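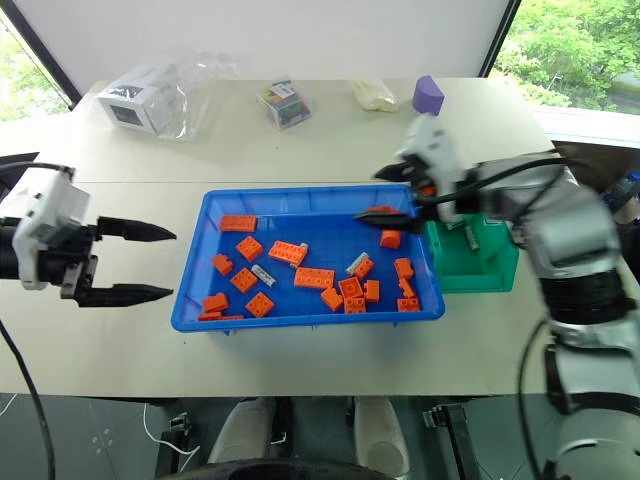

Toy building brick

Category: Construction toys | Household storage | Play materials

Mon 23 June, by Gayan Pramanik

A toy building brick is a small moulded block made to be joined to others of the same system. It normally carries raised studs on its upper face and a hollow or tubed underside, so that the studs of one brick grip the inside of the next. Bricks are used at home, in nurseries and schools, and in libraries and waiting rooms. They are usually kept loose, in boxes, drawers or shallow trays.

Naming

Bricks are named by counting the studs along each side. A 2x2 brick is square and has four studs, while a 2x4 brick is twice as long and has eight. The smaller number is given first by custom. A piece of the same outline but lower height is called a plate, and a plate without studs is generally called a tile. Round pieces are described by shape and width. Older catalogues sometimes used the words "half", "whole" and "double" for the common sizes, and these survive in the speech of some collectors.

Pins, axles and other connecting pieces form a separate class. A pin is a short cylinder that fits into a hole in the side of a beam or a specially made brick. Pins are often moulded in grey or black, whatever the colour of the set, and are easily mixed in with ordinary bricks when a model is taken apart.

Materials and manufacture

Early blocks of this kind were made in wood and later in cellulose-based plastics, some of which warped with age. Most modern bricks are injection moulded in hard plastic. Pellets are melted and forced into a steel mould, cooled under pressure and then ejected. The fit between bricks depends on the accuracy of the mould, and a worn mould produces bricks that are either too tight for a child to separate or too slack to hold a tall model upright.

The Beltura works at Varkport produced a range of bricks in single colours, sold by weight to schools in bags of 531 pieces. The bags were intended to replace losses from existing sets. The Melnyk company, also of Varkport, supplied trays and sorting boxes to the same customers, and the two ranges were listed together in a shared catalogue issued each March.

Sorting

Collections are sorted by colour, by shape or by a mixture of the two. Sorting by colour gives a tidy appearance and is simple for young children to keep up, but it makes individual pieces harder to find. In a tray of a single colour, plates and small bricks tend to disappear beneath larger ones, and the eye must rely on outline and shadow. Sorting by shape is slower to carry out and is preferred by older builders, as a 2x2 brick of any colour can then be found without searching.

Mixed methods are common in schools. A typical arrangement separates the long bricks, the square bricks, the plates and the connecting pieces, with colour ignored except for wheels and windows. Collections of fewer than 1000 pieces are seldom divided further. In collections above 3000 pieces, plates are often separated again by length, and pins are given a lidded container of their own.

Trays

A shallow tray is the usual container for bricks in use, as distinct from bricks in storage. Its low sides allow a hand to reach every part of it, and a piece can be lifted out over the rim without disturbing the rest. Deep boxes hold more but must be tipped out or dug through, with a good deal of noise. The Plumska tray, formerly found in many nurseries, had rounded inner corners so that small bricks could be swept out with a finger.

The colour of a tray is of some practical importance. Orange, yellow and red bricks show clearly against blue, whereas blue bricks in a blue tray are easily overlooked when the table is cleared. Grey pieces are visible against most strong colours but may be missed on a worn or dusty surface. A plain, pale tabletop makes it easier to find pieces that have dropped outside the tray.

Trays are filled to a single layer or a little more. When bricks are heaped, they lock together at odd angles, and pieces standing on edge may tip over when a neighbour is removed.

Cleaning and care

Bricks are washed by hand in lukewarm water with a mild soap, rinsed, and spread on a towel to dry with the studs facing down. Hot water may distort them. Strong sunlight causes fading and yellowing, most noticeably in white and pale grey pieces. Bricks with stickers, printed faces or electrical parts are wiped with a damp cloth and are not put in water.

Two bricks that have become stuck may be parted with a brick separator or by fixing each to a longer brick and rocking the pair gently. Knives and teeth leave marks on the edges which weaken the grip.

Safety

Small bricks, round pieces and pins present a choking hazard and are unsuitable for children under three. Larger bricks on the same principle are made for that age group. Schools commonly keep the two sizes in separate rooms. Broken or cracked bricks should be discarded, as the edges can be sharp.

See also: Brick separator; Sorting tray; Wooden blocks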